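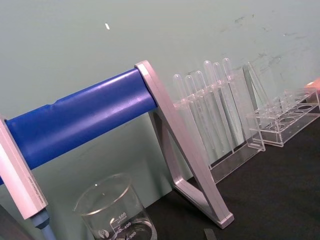

One reviewer of our August draft felt that a student club had no business attempting glassware at all, and that foam blocks would have taught the same lessons at a fraction of the worry. We have some sympathy with this, and we did begin with foam, but our members at Levville were so keen to try a proper bench task that we gave way quite cheerfully.

## 4.2 The pouring bench

The Prernura project grew out of an after-hours robotics club, and the bench described in this section is the one on which most of its 19 members learnt to drive the arms. The layout is deliberately homely: a beaker beneath a blue bar on its stand, clear racks against the wall, and a flask with a little liquid in it. Clear things on a black surface are a fair test of anybody's patience - reflections appear where one doesn't expect them, and a rim can be surprisingly hard to pick out in the wrist view.

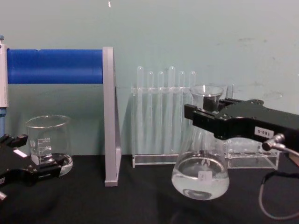
*Source: Pomare bench notes, Levville robotics club.*

**Figure 8.** The flask held by its neck in the right gripper, with the left gripper at the beaker.

We asked each pair of students to agree on a grasp before touching the controls, and to write it down in the Sistgate log. Most chose the neck of the flask, as the wider body leaves less room for the jaws. Over the term the club recorded 403 attempts, in sessions of some 20 minutes each, and the written remarks proved every bit as useful to us as the recordings (a few were very funny too!). Several pairs asked for the wrist view to be shown larger on the screen, which we were happy to do.

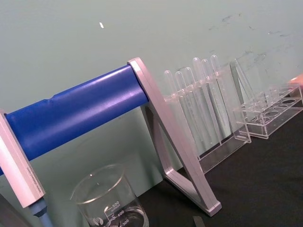

## 4.3 What the students changed

The first change was to the order of work. Students now look over the bar, the beaker and the racks in the wrist view before moving either arm, and they tell their partner what they intend to do next.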